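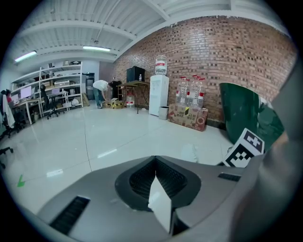

A glossy dark green piece with a square black-and-white marker on it.

Nurnis Country Income Tracker, reviewed by Tainá Vieira

Nurnis is a desktop program for people who follow national income figures: GDP, income per head, growth rates, exchange rates and the income group each country falls into. I write a small newsletter on emerging economies and have used it for most of June. Before that I kept everything in a spreadsheet that had grown to 2,677 rows and took a long time to open.

The program is made by Stakik, which also sells a shipping cost calculator I have not tried. A single-user license costs $300 and includes a year of data updates. After the first year, updates are $100 a year. If you stop paying, the program keeps working with whatever data you last downloaded. I think that is fair, and I wish more data products worked the same way.

Setup

Installation was simple. The first data download was slow and stopped once partway through, and I had to start it over from the beginning. There is no resume button. Once it finished, the library held 1,169 data series, sorted by country and then by subject. You can star the ones you use and hide the rest, and I would do this right away. The full list is hard to scroll through.

The manual is a PDF. It covers the menus well and says very little about method. If you want to know how a regional average was weighted, you have to open the series, click the information tab and read the notes there. The notes are good. They should be easier to find.

Daily use

The screen I use most is the threshold view. You pick a country, enter an income level, and the program shows the year that country would reach it at a growth rate you choose. You can enter a separate rate for population and another for the exchange rate. Those last two matter a great deal. A country can post strong growth in its own currency and still lose ground in dollars, and many news stories skip over that part.

I tested the threshold view against my own spreadsheet for several countries. The results matched after I set both to the same base year. By default Nurnis uses the latest year in the library, even when that year is a preliminary estimate. You can change this under Preferences, but the setting goes back to the default after each update. I have reported it, and support replied that a fix is planned.

Charts are clean and print well. You can change line colors and labels but not the typeface. Exports to spreadsheet format kept all the source notes, so I can trace a number months later without guessing. Exported charts come out as images only, with no way to edit them afterward.

Revisions are handled better than in anything else I have used. When a statistics office changes an old figure, Nurnis keeps the earlier one and lets you put both on the same chart. I write about forecasts that missed, and I need to know what the forecaster had in hand at the time.

Compared with Brito

The obvious alternative is Brito, which runs in a browser and charges by the month. Brito is faster, looks more modern and has a far better search box. It also lets several people share a workspace. It does not keep old versions of figures, and its income group labels carry no date, so you cannot tell which year's cutoffs were applied. For a team that mostly needs current numbers for slides, I would pick Brito. For one person doing longer work, I prefer Nurnis.

Coverage and support

National data is solid. Data below the national level is thin, and for many countries it is missing. Poverty and household income series are there but tend to lag well behind the GDP figures.

I wrote to support twice. The answers came from the Grivadcombe office within a day and dealt with what I had asked. There is no phone line.

Rating: four out of five. I lost a point for the base year problem and the download that would not resume. The trial version has every feature but limits you to one region, and it runs until 30th June.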